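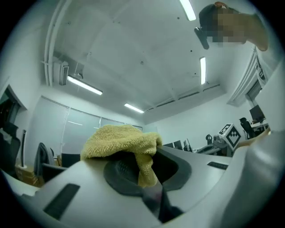

Brayan Urrego

They are bringing towel folding automation into our laundry and I want to know what happened to people's jobs and hours at other places

I work at a commercial laundry that does hotel and gym linen. There are 40 of us across two shifts. In September the company told us that towel folding, which is most of what my side of the floor does, will be moved over to robots in steps. The supplier is called Nallach. Right now people are showing the grippers how to pick up and fold terry towels by hand, one towel at a time, and two from my shift have been asked to do that for half of each day.

Management says no layoffs "as a result of the first phase." They won't say what the second phase is. I am on the folding line and I have 11 years there. What I want to know from people who have been through it:

Did your hours change, and how soon?
Is it worth saying yes if they ask me to do the demonstration work? It pays the same as folding.
What should we be asking for in writing?

We don't have a union. I'm in Ohio if that matters.

Edit: to the person who messaged me, the sorting side is not included so far. Only folding and stacking.

Flamley_nights
7 replies on this site

We went through this at a hospital linen plant. Hours did not change for the first five months. What changed first was the breaks. The folding cells stop when they drop a towel or grab two together, and somebody has to clear it, so they staggered our lunches to keep a person by the cells at all times. I used to eat with the same four women every day and that ended.

Then overtime went. We used to get it before every holiday and I had counted on that money. Base hours stayed the same. When people quit they were not replaced, and the folding group went from 67 to 57 without one layoff. So "no layoffs" was true and there were still fewer of us.

The work itself is easier on the shoulders and harder on the head. Folding I could do while thinking about something else. Clearing stops, you are always waiting for the next light to come on. Some people like it better. I don't, much.

On the demonstration work, I did it for six weeks. Your wrist gets tired in a different place because you are holding the tool and the towel hangs off it. Ask for a change of task every hour. Bunched towels are slow, and they wanted a lot of those, so don't let anyone hold you to a piece rate while you're doing it.

lemarex2
Former shift lead

Things to get in writing, in the order I would ask:

The job title and pay grade for whoever tends the cells. At our place it was called "attendant" and paid the folding rate, though we were doing resets and basic troubleshooting that maintenance got paid more for. It took a year to fix.

Whether the demonstration hours count toward your attendance and production numbers. Ours didn't at first. One woman's record showed 449 towels for a week when she had been demonstrating for most of it, and she got a written warning. It was taken back after she complained, but get it settled before you start.

What is recorded. There are usually cameras on the hand tools. Ask if your face is kept, who can see the recordings, and if a supervisor can use them to check on you.

Training for the next job up, on paid time, with the name of the job.

I would say yes to the demonstration work if they ask. The people who did it were the first ones picked for the cells because they already knew what the grippers had trouble with. It's not a guarantee of anything.

Ohio won't help you much unless the cuts are big enough for federal notice rules. Call legal aid in your county, it's free if you qualify.

Escobar
New here

just find another laundry, there's plenty hiring. mine still folds by hand and they can't get enough people for second shift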